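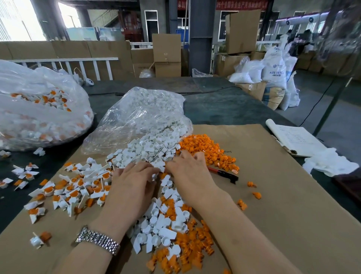

White housings and orange caps at the assembly table.

Notes from the open day at the Strebel works in Prurnthorpe, 2021-10-08. The subject was automating small-part assembly, and the morning went on the manual job that the Sullar cell is meant to take over.

The task is simple to write down. Take a white housing, take an orange cap, press one into the other, put it with the finished ones. Both parts are presented in bulk, with no tray and no fixed orientation. A vibratory bowl could sort the caps, as they are close to round. The housings have a flat tab and will tangle, so I would expect trouble there.

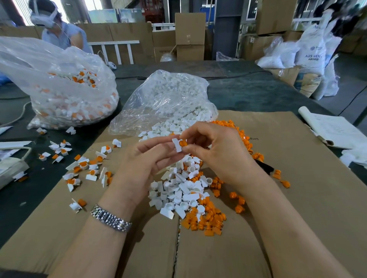
Cap against tab, held in both hands.

Johanna Plattner gave the talk. Her batch for the trial is 3000 assemblies, and the cell has so far run 1281 of them over two sessions. Of those, 196 were rejected, mostly for caps seated at an angle. She puts this down to grip compliance. I think the vision side deserves a look too: white parts overlapping white parts give very little edge contrast, and a pose error of a degree or two at the pick is carried straight through to the press.

What the manual method has is two hands, both free to correct. The Sullar cell has one arm and a fixed nest, so all the correction has to come from one side. Bram Vanhove asked whether a second arm had been costed. It had, in July, and was dropped.
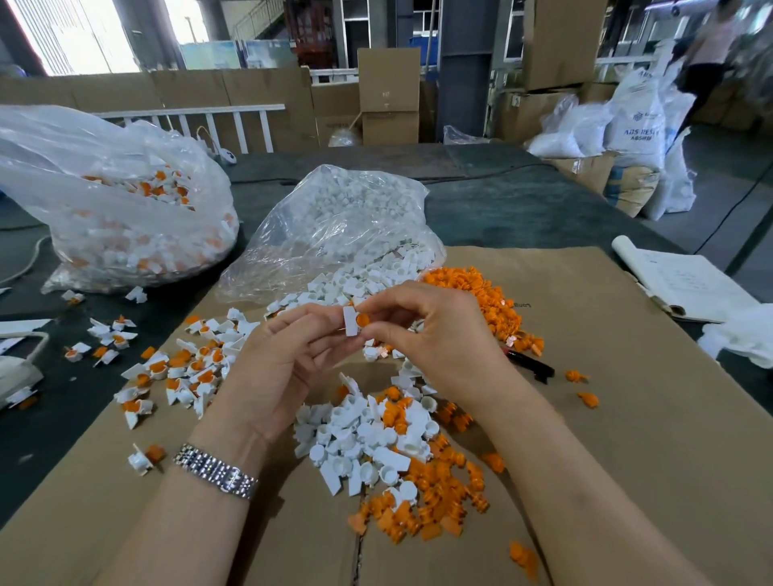
Bram Vanhove

asked the better question later on, about force sensing at the wrist. Strebel are fitting a sensor before the next run at Stitotlow. I have asked for the force curves and will post them if I am allowed to.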